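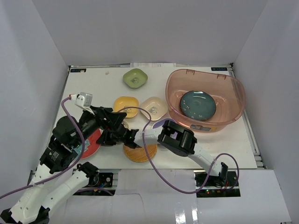
Grorkby is hiring one reliability technician for its two-arm tabletop program, to work on a fault that has stopped unattended runs since October. The fault is an uncommanded loss of grip torque, followed in some cases by contact between the left and right arms. The task set is ordinary dish handling: small square dishes, round plates, a woven mat and a plastic basin, which in the current layout holds a speckled teal plate. Both arms reach into the same central area over the mat, and the purple camera cable on the left arm runs down along its links and past the red plate. Cable routing, shared reach and servo behavior are all still open as causes.

Background

The station logged 2,514 cycles on the present firmware before the first reported event. The log now stands at 3,592 cycles and contains 18 events. In most of them one gripper opened partway while holding a dish and the arm continued along its planned path. In four, the opposite arm was inside the shared area and the two made contact before the stop was pressed. One contact cracked a printed wrist bracket. There have been no injuries.

The collision check did not trip in any of the four contacts. It compares commanded positions, and the commanded positions were valid. Measured joint positions are recorded but are not used by the check. A change is planned and the person hired will write the test procedure for it.

A first review blamed a loose connector at one wrist. The connector was replaced at cycle 2,654 and events continued at a similar rate. The review has been withdrawn. Applicants should not assume that the remaining hypotheses are complete.

The work

You will reproduce the fault under supervision, with logging on bus voltage, motor current and motor temperature. You will inspect and re-route cables, and record strain at each joint through the full range of motion. You will swap servos one at a time and keep a parts record good enough for another person to repeat the work. You will also write event reports, usually one page each, and present them to the controls group at Pinia, our sister site, by video.

About a third of the time goes to stop testing. The stop circuit currently removes motor power from both arms at once, and a raised arm then drops under its own weight. Whether to keep this behavior is part of the job, and we expect a written recommendation within the first two months.

Required

- Two years of hands-on work with servo-driven machines, small or large
- Able to read a wiring diagram and find where the hardware departs from it
- Comfortable with an oscilloscope and a current probe
- Enough Python to parse log files and plot them
- Clear written English

Useful

- Experience with serial bus servos and daisy-chained power
- Risk assessment for machines that share a workspace
- 3D printing of brackets and cable guides

A degree is not required. Experience with machine learning is not required and will not be weighed.

Conditions

The post is full time for one year, on site at the Danham lab, with renewal subject to funding. Hours are 8:30 a.m. to 5:00 p.m. Hands stay outside the enclosure while the motors are powered - this applies to everyone and there are no exceptions for quick adjustments. Powered tests need two people in the room. Safety glasses are supplied.

How to apply

Send a resume and one fault report you have written, with client details removed if necessary. A report on a fault you did not manage to solve is acceptable. Please do not send a cover letter. Use the form on the Grorkby jobs page and select Marquez as the project code. Shortlisted applicants will be given a sample of the event log and one hour to read it before the interview. Travel costs to Danham are paid.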